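The zipper fault: your questions answered
Updated September 12, 2025

I've had a pile of emails since I first mentioned our bag trouble, and I was typing the same replies over and over, so I've put them all on one page. If you run two arms on soft goods, some of this may save you a bad afternoon. If yours isn't covered, write to me and I'll add it.

What went wrong, in plain terms?

We were teaching a two-armed setup to open and close a bag. One gripper holds the fabric, the other takes the zipper pull and travels along the track. In August the pulling arm lost the pull partway along, didn't notice, and kept going. It caught a fold of lining instead and dragged the whole bag towards the edge of the table. The holding arm did what holding arms do and held on. Something had to give, and it was a finger pad on the left gripper.

Was anyone hurt?

No. I was standing outside the taped line with my thumb near the stop button, and I still took longer to press it than I'd like to admit. My hands were nowhere near the bag. Two minutes earlier they had been, because I'd leaned in to straighten a strap, and that's the bit I kept thinking about on the drive home.

Why didn't the arm know it had lost the zipper?

Because we asked it the wrong question! Our check, which lives in a little program we call Skuler, looked at how far apart the fingers were. A thin metal pull between the fingers and a pinch of lining between the fingers gave nearly the same number. So Skuler said "still holding" and the arm believed it. A loose, unzipped bag is about the worst thing you can give a check like that, as there's spare cloth everywhere for the fingers to find.

Don't you have force limits?

We do, and they were on. The limit was set at 30 newtons per arm, and neither arm went over it. What I hadn't thought through is that two arms can pull against each other, each well behaved on its own, and the poor thing in the middle cops both. If you take one thing from this page, check what your limits mean when both arms have hold of the same object.

How often did it happen?

I went back through the logs properly. Out of 2,137 attempts, 146 had a lost pull that the software recorded as a good grip. Most of those ended in nothing worse than an arm politely zipping thin air. Only 4 pulled the bag out of position, and one of those damaged the gripper.

What does the job look like?

Zippers, straps and a fair bit of patience.

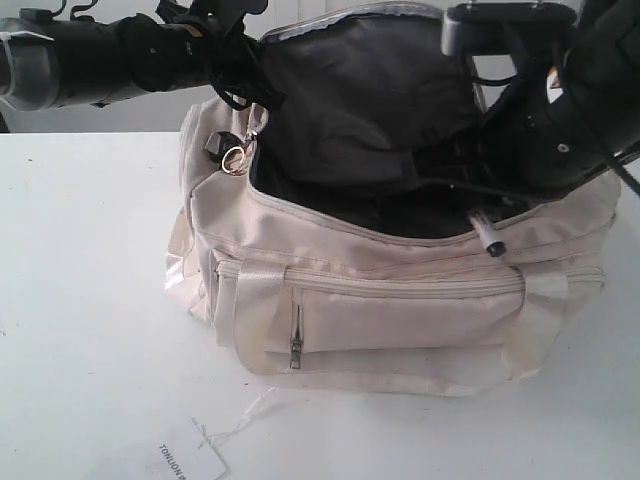
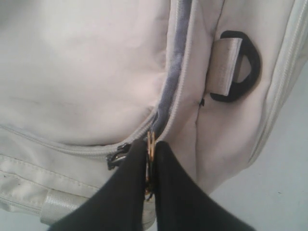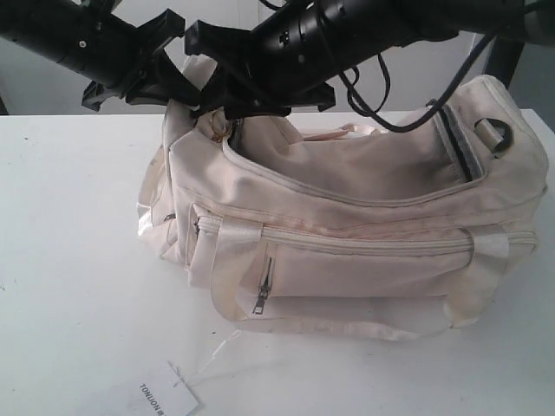
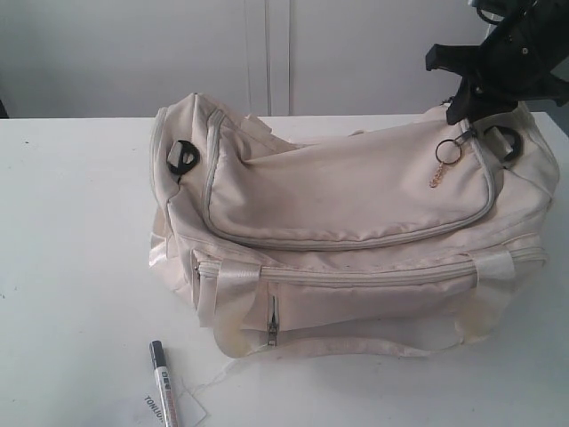

Jalen Ruiz-Ortega wrote in to say his group at Halvorsen had the same fault on jacket zippers, and that finger gap was no use to them either. They ended up watching how the pulling force changed along the track: a slider gives a small, steady drag, while snagged cloth climbs quickly and keeps climbing. He also reckons we should have stopped both arms the moment either one was in doubt, and he thinks our old habit of pausing only the arm at fault was the real hazard.

I agree with him on the second point, and we've changed it. The first we're still testing – it works nicely on a straight run and gets jumpy on curves, where the drag goes up for perfectly innocent reasons.

What else have you changed?

If either arm reports a doubtful grip, both stop. They don't let go straight away, though. We tried that first, and a bag under tension springs back with more enthusiasm than you'd expect, so now they ease off slowly and then open.

I've also added a combined limit on top of the per-arm one. And there's no reaching in to fix a strap during a run any more. You stop it, you wait for the light, then you reach. It's slower and I grumbled about it for a week, even though it was my rule.

Is it a fault in the Sorkier grippers?

I don't think so. The fingers closed when told and reported their gap correctly. I'd love to blame the hardware, but the mistake was in how we read it.

Can I get the log script?

Yes, email me through the Sasteseo contact page and tell me which controller you're on. It's messy, and the comments are mostly me arguing with myself, but it'll pick out the false grips for you.

Is the damaged pad fixed?

The new one's on. The old one is in my desk drawer, if anybody wants a photo of the tear.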